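Looking after your records when you've a houseful of children

29 April 2024
By Sheena Gunn

I moved four crates of LPs into this house and for the first year they sat in the hall with coats on them. Then my youngest learned to climb, and I found a Buchanan live album being used as a tray for toast. So I've had to get organised, and a few of you wrote in after my piece on guitar strings asking how I keep mine playable, so I've put it all down in one place.

Stand them up. I know everyone says it, but I still go round to people's houses and see a pile on the floor by the telly. Records stacked flat press on each other, and the ones at the bottom get the worst of it. Upright, fairly snug, but loose enough that you can pull one out without dragging its neighbours along. If the shelf is only half full, put a bookend in so they don't lean. A leaning record will warp given a warm summer, and I've got a wavy copy of Jerkisell's first one to prove it (it still plays, but the needle goes up and down like a wee boat).

Keep them off the outside wall if yours gets damp. Ours does, on the kitchen side. I also learned the hard way about the radiator. The bottom shelf was a good 90 cm away, which I thought was plenty, and then we got a new boiler that works properly and I had to shift the lot.

Now, washing. I wash a record when I buy it second-hand and then hardly ever again. For everyday dust a carbon fibre brush does the job: put the record on the turntable, let it spin, rest the brush on it lightly for a couple of turns and then sweep it off towards the edge. Don't press! For the properly grubby ones I use distilled water with a tiny drop of washing-up liquid in it, a soft microfibre cloth, and I go round with the grooves, never across them. Then plain distilled water on a second cloth, and into the dish rack to dry on its edge. Keep the label dry. I hold a jam jar lid over it with my thumb, and my friend Kirstin Drummond, who has far nicer records than I do, bought one of those clamp things for the same job. Mine cost nothing and hers doesn't slip.

Leave them 15 minutes at the very least before they go anywhere near a sleeve. Longer in winter.

And please don't put a clean record back in a dirty inner sleeve. I did that for years. The old paper ones shed bits, so I swap them for the lined sort when I can afford a pack, and I tuck the original in behind if it's got lyrics or photos on it. The Borkia album I bought in September has a whole cartoon strip printed on the inner, and I'd be heartbroken to lose that.

If you've a lot of them, make a list. Mine is in an ordinary notebook, by surname or band, with a pencil tick when one's been washed. I'm at 433 as I write this, and Kirstin tells me she's got 467, though she counts singles and I don't, so I'm claiming a draw. The list has stopped me buying the same Itov record a third time. 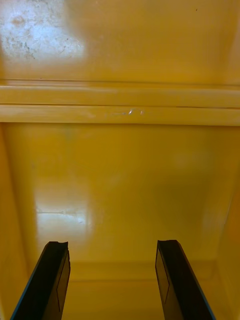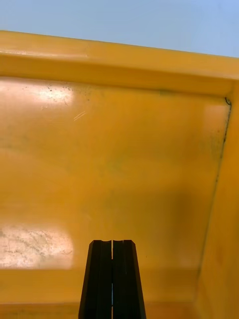

Price stickers next, as I get asked about those more than anything. Warm the sticker with a hairdryer on low, held well back, for a few seconds at a time, and lift one corner with your fingernail. Go slowly and pull it back flat against itself, not straight up. If it's a glossy sleeve, any gum left behind will usually roll off under your thumb. On a matt sleeve I'd leave the sticker alone, as I've taken the colour off two now and I'm still cross about both.

Split seams can be mended from the inside with a strip of acid-free paper tape. Ordinary sticky tape goes yellow and brittle in a few years and then you've two problems.

As for the children, mine are allowed to choose a record after tea and carry it to the turntable with both hands, flat, like a plate of soup. I do the needle. They've got surprisingly good at it, and the toast stays in the kitchen, mostly.

Contact Sheena | © Sheena Gunn 2024 | Back to top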